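Loss of Wrist Camera Contrast During a Pouring Task
Final project report, robotics lab course
16 August 2020

1. Background

Our project was to have a robot arm pick up a kettle, pour into a small cup, and put the kettle back. The arm belongs to the Grimurstead teaching lab. It has a gripper with jointed fingers, a small camera at the wrist, and a second camera higher up that looks down on the table. The control program is called Fivik and was written by an earlier group. We changed the part that decides when to tilt and when to stop.

The original plan was to report how close the poured amount came to the target. We have some results on that, but most of the term went to a fault we had not planned for. During pours, the wrist camera stopped giving a usable picture, and the program did not notice. This report is mostly about that fault, what we tried, and what we think the next group should change first.

2. How the fault showed up

The first sign was that the gripper moved in small sideways steps while it was holding the kettle over the cup. Fivik uses the wrist picture to correct the position of the spout. If the cup seems to have shifted, the arm moves to follow it. The cup was not shifting. We thought at first that the correction gain was too high and cut it in half, which made the steps smaller and did nothing else.

On a later run the arm pushed the spout into the rim of the cup and kept pressing until the force limit tripped. The kettle had only cold water in it, as the lab rules require, and there was no damage. We stopped work for the day and wrote up an incident sheet. After that we began saving the wrist pictures for every run, which we should have done from the start.
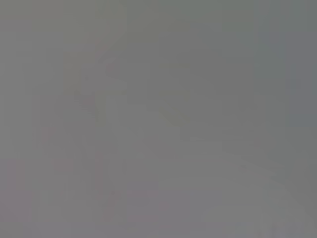
The cup detector in Fivik always returns a position. It was built to pick the best match it can find and has no way to say that there is no match. When the contrast is very low, the best match may be a slight change in tone a few pixels wide, and it may be in a different place the next time the detector runs. The correction step then treats the difference as motion. This explains the sideways steps. It also explains why lowering the gain only hid the problem.

We went back through the code to see whether anything checked the picture before it was used. There is a check called Collet that runs once at startup. It confirms that a picture has arrived and that it is the right size. A blank gray picture passes both tests.

3. What we tried

We made a list of possible causes and worked through them in the order that was easiest to test.

Lens. We cleaned the lens and checked the focus ring. The picture at rest was fine before and after cleaning.

Exposure. The automatic exposure was on. We locked it and repeated the pour 12 times. The contrast still dropped in 5 of those runs, so exposure alone is not the cause.

Cable. The wrist camera cable bends when the arm goes into the tilt pose. We moved the cable by hand with the arm parked and could not make the fault appear. We then replaced the cable and ran 12 more pours, and the fault appeared in 7 of them. We don't read much into the higher number.

Compression. The camera sends compressed pictures. We suspected that the driver was dropping to a very low quality setting when the network was busy. We never caught it doing this, but we could not log the setting directly either.

For each run we used the upper camera to confirm where the spout and the cup really were. This view stayed usable in all the runs we kept, so we could compare it with what Fivik believed.
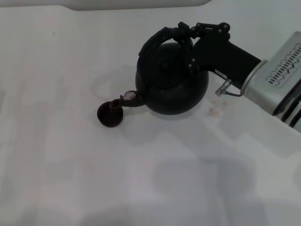

The clearance between the spout and the rim was our other mistake. We had set it very small to reduce splashing, and with a working wrist camera that was acceptable. With bad corrections coming in, the arm had no room to be wrong. We have since raised the pour height to 20 millimeters above the rim. There is more splashing, and we now wipe the table between runs.

4. Changes made

The main change is a contrast test on every wrist picture. We take the spread of brightness values over the whole picture and compare it with a threshold. If the spread is too low, the picture is thrown out and no correction is made. If several in a row are thrown out, the arm stops tilting, brings the kettle upright, and waits for a person to clear the error.

We chose the threshold by hand, using the saved pictures from earlier runs. It works for our table and our lights. We did not test it on another table, and it will probably need to be set again if the lab moves the arm.

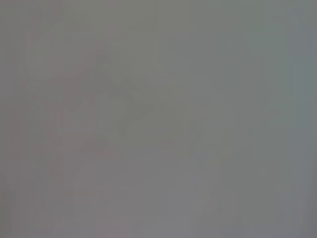

Dolar asked in the review why the arm should wait for several bad pictures at all, and whether a single one during a pour should be enough to stop it. We had allowed several to avoid stopping for one bad transfer. The answer we gave was that stopping partway through a tilt can also spill, but we had not measured that, and the comment was fair. We have made the count a setting in the configuration file, with one as the default while the kettle is tilted.

5. What is still open

We don't know the root cause. The fault did not appear with the arm parked, so we still suspect something tied to motion or load, and the compression setting is the part we were least able to rule out. The next group should get the driver to log its quality setting with each picture before doing anything else.

The Collet check should run for the whole session and use the contrast test. The cup detector should also be changed so it can report that it found nothing. We ran out of time for both. Work on the arm starts again in October, and the saved pictures and the incident sheet are in the project folder with the code.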